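Cuando la pinza dice que sí y la tela dice que no

El fallo más tonto de la temporada no tumbó ningún brazo ni quemó ningún motor. Se perdieron 702 registros de doblado de ropa y se tardó demasiado en verlo. Jul 16, 2025, miércoles, y en Gerdale siguen repasando archivos.
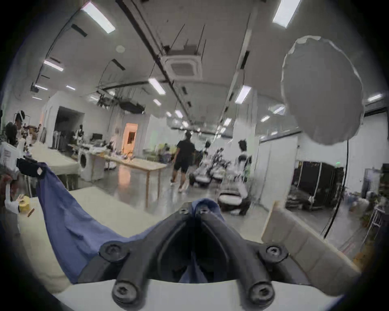
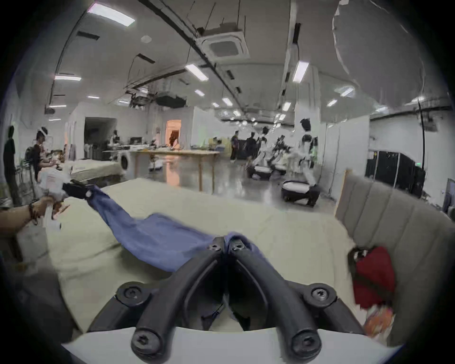 Tela azul entre pinzas, luces en el techo, robots blancos al fondo.

El problema venía de la apertura. Cada pinza guarda cuánto separa los dedos, y el proyecto Bandbridge usa ese dato para saber si hay algo agarrado o no. Con una caja, fácil. Con una tela fina, casi cero – y casi cero es tambien lo que marca una pinza cerrada en vacío. En las dos fotos las puntas negras se juntan sobre un pellizco de tela azul, y ahí apenas queda margen para medir nada. Un cero mal puesto tras cambiar una pieza, cosa de enero, y el sistema empezó a dar por buenos agarres que no existían.

Saltó tarde. Un robot entrenado con esos datos cerraba los dedos en el aire, levantaba, seguía con el doblez. Sin tela. Cinco intentos seguidos, todos marcados como correctos en pantalla. Pararon.

Luego lo otro, lo de seguridad. El mismo dato servía para decidir cuándo podía moverse el brazo a velocidad alta. Si la máquina cree que sujeta y no sujeta, o al revés, la orden llega cuando no toca. Sin heridos, pero Lanz, que firma el controlador, mandó bajar el límite a la mitad hasta nuevo aviso. Queda puesto.

El arreglo, de momento, es feo. Calibrar al empezar cada turno, cerrar en vacío, apuntar el cero, repetir con una tela de prueba. Wakov prepara un sensor de contacto para la yema, todavía sin fecha. De las unos 4,000 tomas del lote han revisado 600, a mano y a ojo. El resto, en cola. El entrenamiento nuevo no arranca hasta que esa cola baje.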